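Drelesbridge College
Food Retail and Service, Level 1
Unit 4: Bagging loose fruit and vegetables

These notes accompany the practical taught by Skarphéðinn Baldursdóttir. Students should read them before the session and bring them to the bench. The practical lasts 60 minutes.

Loose produce is taken from the basket one piece at a time and placed in the bag by hand height, never dropped. Firm items such as apples go in first. Tomatoes and bananas follow - bananas bruise easily and should lie on top. A bag is full when the handles can still be brought together without strain.

To close the bag, gather the neck, press out spare air and tie the handles once. A second knot is not required.

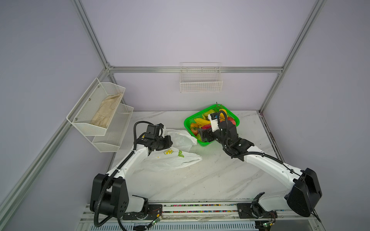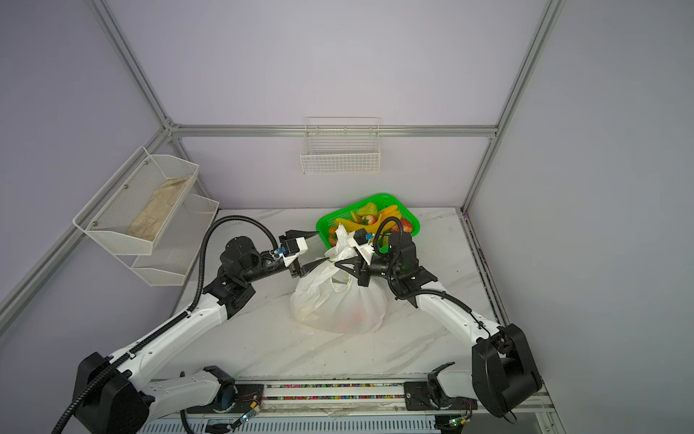
Figure 4. Green basket of fruit and white plastic bag on the work surface. In the second picture the bag is tied.

Students will be marked on the order of packing, the condition of the produce and the security of the knot. Written answers to the questions on page 113 of the course reader should be handed to Ryota Mizuno by the end of January.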